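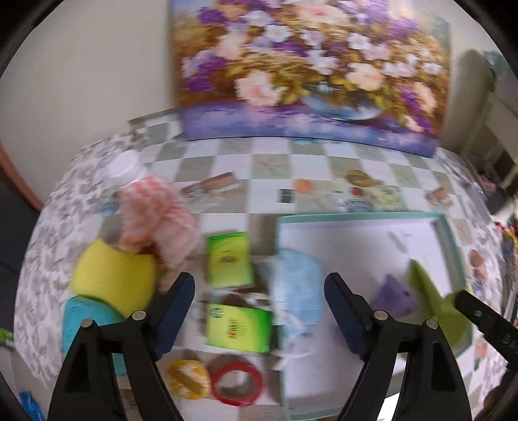 チェック柄のクロスを掛けたテーブルの上。お茶の箱、スポンジ、編み地の布などが出たままの状態です。

テーブルの上を片づける手順

食卓や作業台には、台所のもの、手芸のもの、行き先の決まっていない小物が集まります。全部を一度にしまおうとすると途中で止まりやすいので、種類ごとに分けて順番に動かします。慣れれば15分ほどで終わります。

1. トレーを一枚用意する
縁のある浅いトレーを使います。深い箱は下のものが見えなくなり、そのまま押し入れに入ってしまいがちです。わが家ではGevsideの白いトレーを長く使っていましたが、割れたので今は別のものです。大きさはA4の紙が入るくらいで足ります。写真のテーブルには、白地にミントグリーンの縁が付いたトレーがあり、紫と黄緑の布が入っています。布は布だけでまとめておくと、あとで洗濯に回すのも楽です。

2. 布と編み地を先に集める
丸まった布は場所をとるうえ、下に小物が隠れます。最初に一枚ずつ持ち上げて軽く振り、平らに広げてから三つ折りにします。編み地は吊るすと伸びるので、たたんで置きます。糸が出ているものは引っぱらず、切りもせず、とじ針で裏側にくぐらせます。すぐに直せないときは、糸の端をゆるく巻いてクリップで留めておきます。水色の編み地から白いひもが垂れていますが、こういう細いひもはほかのものに絡みやすいので、早めに布と一緒にまとめます。

3. お茶の箱は立てて入れる
横に重ねると下の箱が出しにくくなり、同じお茶をまた買うことになります。背の高さをそろえる必要はありません。大きい箱を奥、小さい箱を手前にして、引き出しか棚に立てます。残りが少なくなったら小さい箱の中身を密閉容器に移し、箱の上面だけ切り取って一緒に入れておくと、銘柄と期限がわかります。コンロの脇と流しの下は避けてください。

4. スポンジは食品から離す
掃除用と食器用は色で分けます。わが家は黄色が食器用、それ以外が掃除用です。使ったあとは水を絞り、立てて乾かします。乾かないまま布の上に置くと、布のほうに臭いが移ります。

5. ボトル類は底を拭いてから戻す
ふたを閉め直し、底を乾いた布で拭きます。ラベルのない白いボトルは中身を取り違えやすいので、マスキングテープに中身と詰めた月を書いて貼ります。「2月・ハンドソープ」程度で十分です。中身がわからなくなったものは使いません。

6. 輪の形の小物
輪の形のものは転がって床に落ちます。フックに掛けるか、ひもを通して一つに束ねます。Korkardの小さな壁掛けフックは600円で、戸棚の扉の内側に3個付けています。粘着式なので、貼る面は先にアルコールで拭き、一晩置いてから掛けます。

7. 絵を立て掛けている場合
花の絵のように大きなキャンバスをテーブルの奥に立てるときは、下の角に滑り止めシートをはさみます。拭き掃除の前に一度よそへ移し、水やスプレーがかからないようにします。表面のほこりは、柔らかい乾いた刷毛で上から下へ払います。ぬれた布でこするのは避けます。

テーブルクロスの手入れ
ものを全部どけたら、中央に向かって四隅を寄せ、くずを包むようにして外で払います。果物の模様のような細かい柄は、しみが見つけにくいので、窓に向けて斜めから確かめます。お茶のしみはぬるま湯に酸素系漂白剤を溶かし、30分つけてから洗います。色柄物は、先に端のほうで色落ちを試してください。ビニール製のクロスは洗濯機に入れず、薄めた中性洗剤で拭き、水拭きをして乾かします。

読者のZlata Kuzmenkoさんから、クロスの下に薄いフェルトを敷くとずれにくいと教わりました。Allsideの切り売りで1,630円だったそうです。四辺をテーブルより2センチ内側で切ると、端がはみ出しません。

残ったものは
最後まで行き先の決まらないものは、トレーに入れたまま一週間置きます。その間に使ったものは、使った場所の近くにしまいます。使わなかったものは処分するか、納戸の箱に移します。

2018年11月28日　文・Lilla Fülöp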